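Dendcombe open kitchens - notes from the afternoon

Got there late, 2:20, parking at the back of the Pelance mill is hopeless in March mud. Go round by the chapel side instead. Entry free, 14 kitchens open this year, managed four. Writing this up fast before I forget who said what.

Mill first. Short tour, very loud, could not hear Haruna Oshima over the sifters. Caught that they send out 2,000 bags a week in the busy months and that the stoneground sells out before the white. Bought one of each. Tea was $3, cake extra.

Then the Sekiguchi house, number 61, up the hill. This was the one I came for. Talk was on dry goods, how to store them and when to give up on them. Small kitchen, speckled granite counter, everyone jammed in the doorway so get there early and stand left. Tetsuya Kamata did the talking. Main point - flour goes stale faster than people think, wholemeal especially, and a folded-over bag with a clip is not storage.

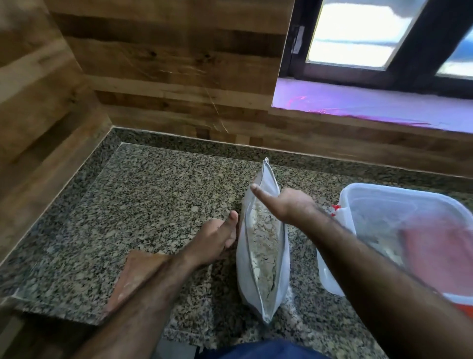
He wants the date written on masking tape before anything else happens. Bag open wide, look, smell. If it smells like old crayons, out it goes. Press a bit between your fingers, lumps should give way easily. Never top up a half full box with new flour, finish the old lot or bake it off first. Somebody asked about bay leaves for weevils and got a long answer, short version he doesnt bother. Freezer for three days if you're worried, then let it come back to room temperature still sealed.

Containers next. Square over round, he says, less shelf wasted. Lid matters more than the box. Press all four corners down, then run a thumb round the rim. I have been pushing in the middle for years.

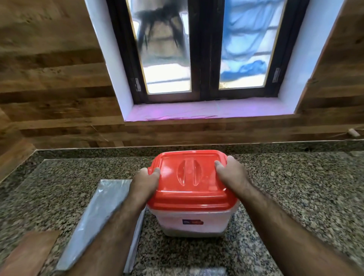

Both hands on the red-orange lid, Sekiguchi kitchen.

Handout was good, one page, storage times on the back. They ran out at 23 copies so I photographed somebody else's. Brown rice is shorter than I expected, six months in a cupboard. Oats about what the packet says.

Other two houses quick. Rovamik Street had the nice pantry but a line down the path, gave it five minutes. Last one was mostly jam. Good jam.

Bring cash next time, and a bag with a proper base - the stoneground split in the car. Stil finding it in the seat rails.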